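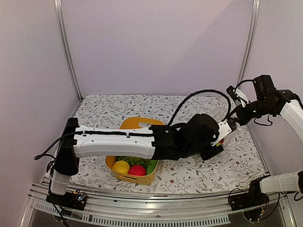

Grisovura coated tablecloth in the Gulison pattern, on the work table.

Grisovura coated tablecloth, Gulison pattern: review

Posted October 19, 2019 by Rianne Leemans

Grisovura sells this cloth by the roll and in pre-cut lengths. I bought the longest pre-cut length from Verschueren in June and have used it since then on a work table and, as a separate offcut, on the kitchen table at home. The notes below cover size, coating, print, fit and cleaning. I paid for it myself.

Size and weight

The label gives a length of 3,000 mm. Laid flat on the floor overnight with the fold lines weighted, mine measured 2,846 mm on one long side and slightly less on the other. That is a larger shortfall than I would accept for a cloth that has to hang evenly at both ends. It did not matter for my purpose as I was cutting it down anyway, but anyone buying to fit a full-length dining table should order the next size up or ask the shop to measure before it is wrapped. The width was 1,322 mm, which agrees with the label.

Stated weight is 400 grams per square metre. I cut a test square from the waste end and weighed it on a kitchen scale, and the result was close enough that I have no complaint. In the hand it is heavier than the Rornby cloth it replaced and less stiff.

Coating and base

The base is woven cotton with a clear matte coating on the face side only. The back is untreated. It grips a painted or raw timber surface well and slides on anything with a gloss finish. On the kitchen table, which is varnished, I needed clips at the corners. On the work table it has stayed put with the edges tucked down.

The matte finish is the main reason to choose this over cheaper vinyl. Under a ceiling fixture the Rornby cloth threw a bright patch back at anyone sitting opposite. The Grisovura has a low, even sheen and I have not had to move a lamp on account of it.

Fold lines are slow to come out. After a week they were still visible at a low angle, and I could feel them with a fingertip. A warm iron through a tea towel on the uncoated side removed most of what was left. The instructions allow this at the lowest setting. Test a scrap first. 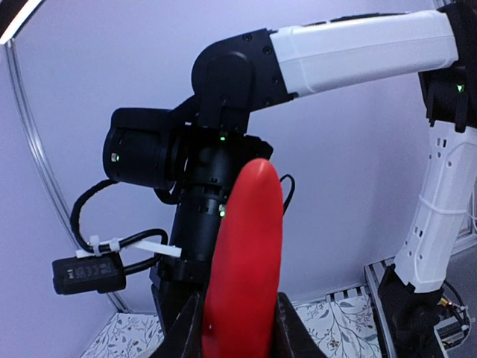
Heat resistance is given as suitable for warm dishes, with no temperature stated. I put a mug of fresh tea on the offcut for ten minutes and found no mark. A saucepan straight off the stove left a dull ring that did not wipe out, and I would use a trivet for anything hotter than a mug.

Cleaning

Tea, tomato sauce and washable marker came off with a damp cloth if dealt with the same day. Tomato sauce left overnight needed dish soap and left a faint orange tint along one of the ironed creases, where I suspect the coating had been thinned. Ballpoint ink did not come off. Rubbing alcohol lifted part of it and also took the sheen off that spot, so I stopped.

Crumbs and dust wipe off easily. Pet hair clings to the cut edges more than to the face.

Print

Gulison is a repeating pattern of thin branching stems with small leaves and tiny reddish-brown flowers on a white ground. The leaves run from grey to a muted teal and slate blue, and look plainer from across the room than they do close up. Registration is good. I looked along a full repeat for gaps between the leaf outline and the fill and found none worth reporting. The sprigs are set mostly on a diagonal, which makes it harder to tell at a glance whether the cloth is sitting square. I now line it up by the edge and ignore the print.

Colour has held so far. The kitchen offcut gets afternoon sun on one end, and comparing it with a scrap kept in a drawer I could see no difference.
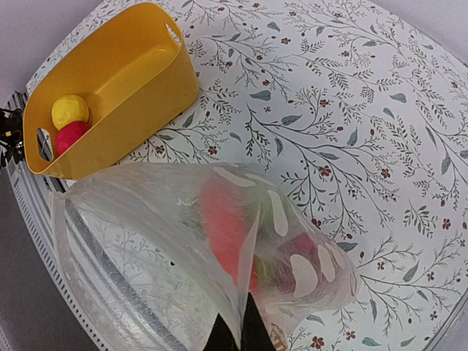
A patterned cloth has one practical drawback on a work surface, which is that small items can get lost against it. Gulison is better than most in this respect, as its darker colours are muted and the marks are fine. Anything in a strong flat colour reads clearly on it. The yellow plastic basket is easy to pick out at any distance, and the pinkish-red ball inside it shows up well too, whereas the yellow ball beside it has more trouble with the basket than it would with the cloth. Grey screws, pencil leads and snippets of thread are another matter. I have swept my hand over the surface for a dropped needle more than once, and for fine sewing I would pick a plain cloth.

Cutting and edges

The cloth cuts cleanly with a rotary blade and less cleanly with scissors, which tend to push the coating ahead of the cut. Raw edges have not frayed on the work table. On the kitchen offcut, which gets pulled about at meals, a few threads have come loose at one corner and I have trimmed them twice. Bias binding can be sewn on with an ordinary machine. Use a longer stitch than usual and a non-stick foot if you have one, and do not pin through the face, as the holes stay.

Rounded corners need some care. The cloth is too thick to gather neatly, and I cut small notches on the underside of the turn before taping it down. Double-sided carpet tape held. The thinner craft tape let go within days.

Summary of ratings

Size as labelled: poor on length, good on width
Coating: good, weak along ironed creases
Print: very good
Cleaning: good, apart from ballpoint ink
Heat: fair
Ease of cutting: good with a rotary blade

I would buy it again for a work table in the same pattern. For the kitchen I am still undecided and will update this after the offcut has had a full summer by the window.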